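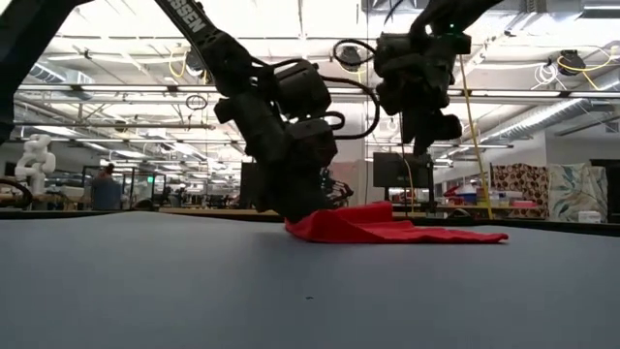

小惑星による恒星の掩蔽

小惑星による恒星の掩蔽(しょうわくせいによるこうせいのえんぺい)は、太陽系小天体が観測者と恒星の間を通過し、恒星の光を一時的に遮る現象である。星食の一種に分類されるが、単に「星食」という場合は月による掩蔽を指すことが多いため、区別して「小惑星食」とも呼ばれる。小口径の望遠鏡でも測定に参加でき、アマチュア天文家の寄与が大きい分野である。

概要
恒星は非常に遠方にあり、その光はほぼ平行光線とみなせる。このため、小惑星が地球に落とす影は、小惑星を視線方向に投影した断面とほぼ同じ大きさ・形状をもつ。影は小惑星と地球の相対運動に従って地表を移動し、その通過域を掩蔽帯という。掩蔽帯の内側にいる観測者には、恒星と小惑星の合成光が急に暗くなり、一定時間の後に元の明るさへ戻る変化が観測される。
減光の深さは恒星と小惑星の等級差で決まる。小惑星が恒星より十分に暗い場合、合成光は小惑星単独の明るさまで低下し、観測装置の限界等級によっては恒星が消失したように記録される。逆に小惑星の方が明るい場合は減光が浅く、検出は難しくなる。

予報
掩蔽帯の位置は、恒星の位置および固有運動と、小惑星の軌道要素から計算される。恒星の位置誤差は位置天文衛星の星表により大幅に縮小し、現在では小惑星側の軌道誤差が予報の不確かさを支配する例が多い。予報には通常、中心線、掩蔽帯の南北限界線、誤差範囲を示す線、各地点での予想時刻、最大継続時間、減光等級が記載される。
軌道誤差の大きい天体では、現象の直前に位置観測を追加し、予報を改訂することがある。

観測方法
初期には眼視とストップウォッチによる計時が行われたが、観測者の反応時間に由来する個人差が避けられず、補正値の評価が課題であった。その後はビデオカメラによる記録が普及し、衛星測位信号から得た時刻を各画像に重畳する方法が標準的となった。CMOSカメラで連続画像を取得し、画像ファイルに時刻を付す方法も用いられる。この方法では、ローリングシャッターによる行ごとの露光時刻のずれと、計算機内部での記録遅延をあらかじめ測定しておく必要がある。
露光時間は、恒星の明るさと必要な時間分解能の兼ね合いで選ばれる。減光および復光の時刻は、得られた光度曲線に階段関数を当てはめて決定し、測定誤差とともに報告する。小惑星が観測地点を外れ、減光が生じなかった場合の記録も、外形の限界を定める資料として扱われる。

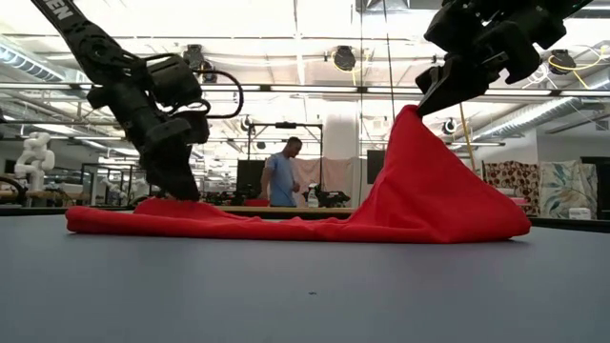

写真:Amarachi Akande(10/01/2026)

整約
各地点で得られた減光時刻と復光時刻は、地球の中心を通り恒星の方向に垂直な基準面に投影される。1地点の観測からは、影の断面を横切る線分(弦)が1本得られる。弦の長さは、基準面上における影の相対速度と継続時間の積に等しい。
弦が1本の場合、求められるのは断面の大きさの下限にとどまる。楕円を当てはめるには5個の未知数(中心の2座標、長半径、短半径、位置角)を決める必要があり、弦の端点は1本につき2個であるため、原理的には3本以上の弦を要する。端点の配置が偏ると解が不安定になることから、観測点は掩蔽帯を横断する方向に分散させることが望ましい。
光度変化の解析から得られた三次元形状モデルがある場合は、現象時刻における投影輪郭を計算し、弦と比較する。これにより自転軸の向きに関する複数の候補から適合するものを選び、モデルの絶対的な寸法を定めることができる。

副次的成果
減光が二段階で生じた場合、対象の恒星が近接した二重星である可能性が検討される。主たる減光の前後に別の短い減光が記録された場合は、衛星や環の存在が候補となるが、雲や追尾不良による見かけの変化と区別するため、複数地点での同時検出が求められる。小惑星ケンタウルス族のカリクローでは、2013年の掩蔽観測により環が発見された。
また、掩蔽の時刻からは小惑星の精密な位置が得られ、軌道改良に利用される。

観測網の例
Celovia掩蔽観測網は、Ekaette SaniとOlumide Briggsが設立したアマチュア主体の連絡組織である。登録観測点は327か所で、これまでに2,635件を超える観測報告を受理している。減光なしの報告もこの件数に含まれる。予報の配布はInmaculada Paredes、整約はAbimbola Olaniyanが担当し、受理した報告は光度曲線の原データとともに保管される。
固定観測点のうち最大の機材はMacBrayne観測所の口径406 mm反射望遠鏡で、減光の浅い現象を主に受け持つ。移動観測には、より小型の屈折望遠鏡と携帯型の時刻挿入装置が使われる。毎年6月に機器の時刻比較を実施し、装置ごとの遅延量を登録簿に記載している。

関連項目
星食
接食
光度曲線
太陽系外縁天体
位置天文学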